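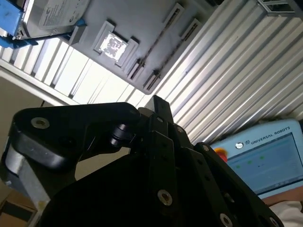
Notebook / Cell 2 / August

Waltraud's point from this morning: since the teardown cell started, the bench crew do less unscrewing and more sorting out of whatever the arm refuses. Arben has gone from 9 towers a shift by hand to minding the pendant, and says his wrists are better but the hours drag.

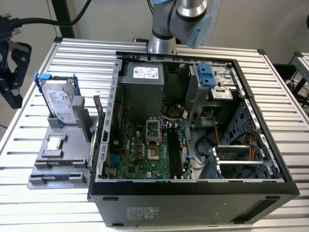

Caddy drives are easy to stand upright in the fixture. RAM and processors still need someone to check them before they go to Widell. Rosalie wants the checking shared between four people, swapping at 7 and after lunch. I agree. Hubert to redo the rota.

Over 4000 units still on the Tanner order. Ask Clem about a stool for the pendant side.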